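Electrical tape

Electrical tape, also called insulating tape, is a pressure-sensitive tape used to cover and insulate electrical wires and other materials that conduct electricity. It is sold in rolls wound on a hollow core and can be torn by hand or cut with a blade. Most modern types have a plastic backing with adhesive on one side only.

Materials

The most common backing is vinyl, a soft form of PVC. It stretches well and can be wrapped closely around uneven shapes such as a joint between two wires. The adhesive is usually based on rubber. Other backings include glass cloth, used where there is a lot of heat, and polyester film, used inside transformers and motors.

Self-fusing tape is a separate product. It is made of silicone or another rubber and has no adhesive. When stretched and wrapped over itself, the layers bond into a single mass that cannot be unwound.

History

Early wiring was insulated with friction tape, a cotton cloth filled with a sticky rubber compound. It held well but dried out with age, and it gave little protection against damp. Joints in important circuits were often wrapped first in rubber tape and then in friction tape. Vinyl tape came into general use in the middle of the twentieth century. Friction tape is still made, and is found on tool handles and sports equipment more often than on wires.

Colours

Black is the usual choice for general insulation, and black tape made for outdoor use contains pigment that slows damage from sunlight. Other colours are used mainly for marking. Wiring colours differ between countries, and tape in a given colour may stand for a live conductor in one place and a neutral in another. Green and yellow striped tape marks the protective earth in many countries.
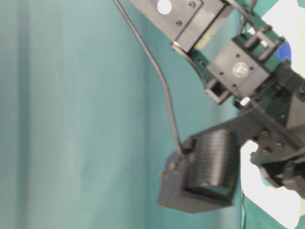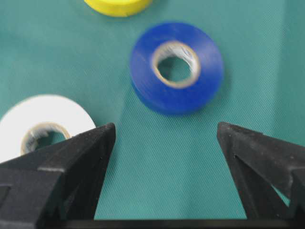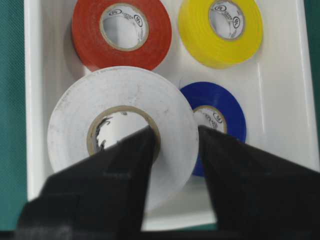
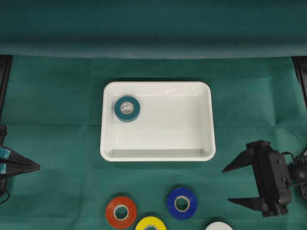
Rolls of coloured electrical tape (second, third and fourth pictures)

Use

Tape is normally applied under slight tension, with each turn covering half the width of the one before. The last turn is laid without stretching, as a stretched end tends to lift. Surfaces should be clean and dry, and the power must be switched off before work starts.

In many countries tape alone is not accepted as the only means of closing a joint in fixed wiring, and a connector inside an enclosure is required. Heat-shrink tubing has replaced tape in much factory work. Tape remains common for bundling cables, for temporary repairs and for labelling.

Storage and ageing

Rolls keep best when laid flat in a cool, dark place. Heat softens the adhesive, which can creep out at the sides of the roll and collect dust. In cold weather vinyl becomes stiff and may not stick until it has been warmed. Old tape often leaves a residue, which can be removed with white spirit where the surface allows it.

See also

Cable tie
Friction tape
Heat-shrink tubing
Wire connector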